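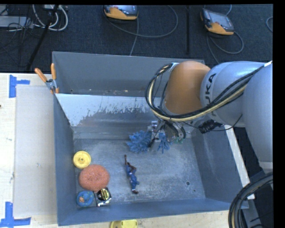 Carys Bowen wrote that the bin is fine as it is and that the scratches on the floor of it will not hurt anything you put in there. I agree about the scratches. My questions are more about the hole and the narrow compartment at the back, so I am answering her points in order. Her message is quoted where I need it.

> The gray finish was never meant to stay nice. Ours has been in
> use since before I got here and the main floor is scuffed all over.
> Wipe it down and leave it alone. Do not sand it. If you sand it you
> get dust in every soft thing you store in it for a month.

Okay, no sanding. I had a sheet of fine paper out already and have put it away. What about the pale, ragged patch on the upper part of the sloping divider? The light surface stops partway down and the darker gray starts. I ran a fingernail along the boundary and nothing lifted, so I assume it is wear and will not flake off onto things. If anyone has had theirs flake, please say so.

> As for the hole near the corner, I would put tape over it from
> underneath. You only need to do that if you keep small stuff loose.

We keep mostly the spiky fringed pieces in it, the blue ones. They are too big to go through a hole that size, but single strands do find their way in and then you pull on the piece and the strand stays behind. I tried tape from underneath as suggested. It holds, but the sticky side faces up through the hole and collects lint, so I put a second small piece on top, sticky side down, and that seems better. There is a smaller dark spot just beyond the hole. On ours that is only a mark and needs no tape.

> The back compartment is a nuisance. Nobody here puts anything in it.

Same here, but things end up in it anyway. Grit and little bits gather along the bottom edge against the back wall and a cloth will not reach down there properly. A dry paintbrush works, one with long bristles. Brush everything to one end and pick it up with a damp paper towel wrapped around a ruler. I have also tried tipping the whole bin, which I do not recommend with the big size. It is heavy and most of the grit goes over the divider into the main part.

Two other things that came up while I was cleaning.

First, the table. Ours is light wood and the bin had left a gray line where the bottom edge sits. It came off with a pencil eraser. I have put felt pads under the corners – the plain self-stick kind, pack of 100, so there are plenty left if anybody nearby wants some. The bin slides more easily now, maybe too easily. I may go to rubber.

Second, the fringed pieces themselves. If they are pushed down flat at the bottom they come out with the tufts bent to one side. Shaking helps a little. What works better is to drop them in loosely and not stack anything on top, with the larger ones going in first. I had 17 in there at one point and that was too many to keep them in good shape. I have moved half of them to a cardboard box until I can get another bin.

That brings me to what I wanted to ask the list in the first place. Does anyone know where to get a second one with the same sloping divider? Radance lists a metal bin close to this size but the drawing shows a straight divider, and I could not tell from it whether the floor has a hole. Šimek has not answered my email from August. I would take a used one, scratches and all, and can pick it up if it is within a reasonable drive.

If you have one to spare, please reply off list with the inside width and whether the divider comes out. Ours does not, as far as I can tell, and I have stopped trying.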